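Valine: Beschaffungsplan für Handgreifer und Zubehör

README zum Ordner "Planung", Stand Februar. Gepflegt von Svetozár Jurčo, bei Fragen zu den Preisen bitte an Yvette MacDonald schreiben.

Inhalt

bedarf.csv: Liste der Geräte und Ersatzteile, eine Zeile pro Position
angebote.csv: Angebote der Lieferanten Brurbridge und Moreira
verbrauch.csv: Kabel, Klettbänder, Fingerauflagen, Tischtücher

Alle Beträge sind netto in Euro. Versand ist in einer eigenen Spalte und nicht im Stückpreis enthalten. Leere Felder bedeuten, dass der Lieferant noch nicht geantwortet hat, sie bedeuten nicht null.

Stand der Angebote

Brurbridge verlangt für einen Arbeitsplatz mit 2 Handgreifern 3110 Euro. Moreira liegt etwas höher, liefert aber die Fingerauflagen im Satz mit. Für Ersatzteile und Kabel haben wir 1280 Euro eingetragen. Diese Summe ist von Estrella Robles geschätzt und noch nicht bestätigt.

Noch offen

Ro-un Tak möchte die Garantie bei beiden Lieferanten vergleichen. Der Standort Lornwood soll dieselben Stecker bekommen wie wir, damit man Kabel tauschen kann.
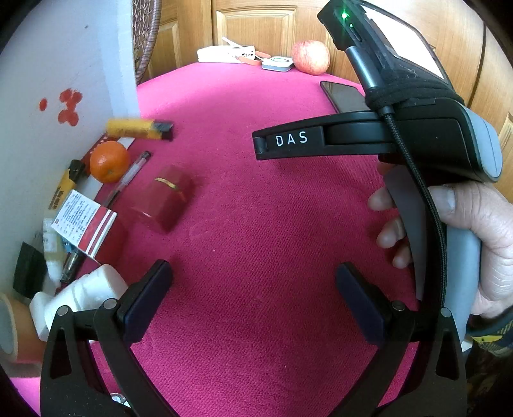 Bei den Kabeln haben wir im ersten Entwurf zu wenig gerechnet. In der Spalte "Reserve" steht jetzt pro Greifer ein zweites Kabel mit Geflechtmantel. Die Länge muss man mit Zugabe bestellen, denn das Kabel geht vom Stecker am Elektronikmodul in einem Bogen vor dem Griff nach unten, direkt neben dem Daumen. Klettband ist unter Verbrauch geführt, die Position heißt "Band schwarz".

Gegenstände für die Aufgaben (Obst, Stifte, Flaschen, Klebeband) kaufen wir im normalen Laden. Dafür sind 100 Euro vorgesehen, Belege bitte an Dayana Lozano.

Änderungen an angebote.csv bitte nur mit Kommentar in der letzten Spalte.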